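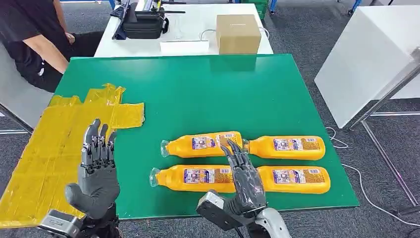
Two hands, four bottles: notes from the Wurkside open day

I took Tuesday afternoon off to go to the open day at Wurkside, the shared workshop on the Dosbridge side of the canal. I went for one station, the two-handed manipulation demo run by Luminița Coman's group. I work on conventional pick-and-place with suction and parallel jaws, and I wanted to see how a pair of multi-fingered hands handles objects I would normally give to a vacuum cup.

The setup

The task was bottle handling on a green tabletop. The bottles are orange plastic with clear caps, ridged near the neck, and they start lying on their sides in two rows of two with the caps pointing the same way and the labels up. The robot works from one long side of the table with two dark gray humanoid hands on silver-white arms.

Mattes Fröhlich, who ran the operator station for the first half, gave the task as follows: pick a named bottle, stand it upright at a marked spot, return the hand to a neutral pose. A second task repeats this with the bottles end to end, so that the neck of one nearly touches the base of the next. The second one is harder, and it's the one I stayed for.

Why lying down is harder

A standing bottle is an easy target for a hand. You approach from the side, close the fingers, and the object centers itself to some extent. A bottle on its side gives you a low cylinder that will roll if touched off axis. The thumb has to get below the midline on one side while the fingers come down on the other, and the table is in the way of both. With a row on either side, the clearance for the thumb is the gap between the rows and nothing more.

The group's approach is to land the fingertips on top of the bottle first, near the label, and hold it there under light load. Only then does the thumb come around. Mattes called this pinning. It costs time at the start of each pick, but it removes the rolling problem, and the contact gives a second estimate of where the surface is. The camera estimate alone was off by a few millimeters on the glossy parts of the label, he said, and the contact corrects it before the grasp closes.

The idle hand is parked upright, fingers extended, for most of the right-hand picks. I asked whether it had a role. It doesn't in the first task. In the second it comes down to steady the neighboring bottle, and the parked pose was picked because it keeps the forearm out of the head camera's view of the rows.

What I saw

I watched 12 attempts at the second task. Nine ended with the bottle standing on its mark. In two of the others the bottle rolled during thumb closure, once into the row next to it. In the third, the grasp was fine but the placement was released too high and the bottle tipped over. Bogdan Crăciun logged all three and reset the table by hand each time, without realigning the bottles very carefully. I took that as a good sign. A demo that needs a template for its start position is a different kind of demo.

Cycle time was slow. A pick took 14 seconds at best and closer to 20 when the pin had to be repeated. A suction cell would finish in under two. Luminița didn't argue the comparison. Her position is that the cell would need a new tool for the next object, and the hands would not. I think that is true for small batches and false for the work I do, where the object stays the same for a year.

Hardware notes

The fingers are tendon driven, with the motors in the forearm. According to Catinca Pîrvu, who maintains them, the tendons are the part that wears. The current set had 1,018 grasps on it that morning, and she replaces them at some 3,000 whether or not they show damage. Replacement takes her an hour per hand, plus calibration. She has tried to stretch the interval and stopped after a tendon let go in the middle of a lift.

The fingertips have a soft skin, cast in house. She would like a firmer one for smooth plastic and a softer one for cardboard, and at present uses a compromise. Wrist mounts are the group's own design. They are boxy, with a rectangular cutout that lets her reach the connector without taking the hand off. I plan to copy that.

Control runs at two levels. A slow planner chooses the grasp and a faster loop handles contact. The planner is from Zamfir, licensed, and the contact loop was written by Tincuța Pană as part of her thesis at Vellach. She was presenting in the other hall, so I didn't get to ask about her slip detection. I have written to her and will add a note if she replies.

Questions I left with

How much of the pinning step survives with a soft bottle, half full? All the contact thresholds I heard were tuned on the one type.

What happens when two caps point in opposite directions? The grasp planner gets the axis from the outline, and I would expect it to flip now and then.

Could the second hand replace the pin altogether, by holding the base of the bottle while the first one closes? Mattes said they tried it in March and the two hands collided too often in the narrow gap. They may go back to it with wider row spacing.

The slides are supposed to go up on the Wurkside page. The afternoon session ended at 4:30, and parking behind the building is free if you come in through the north gate.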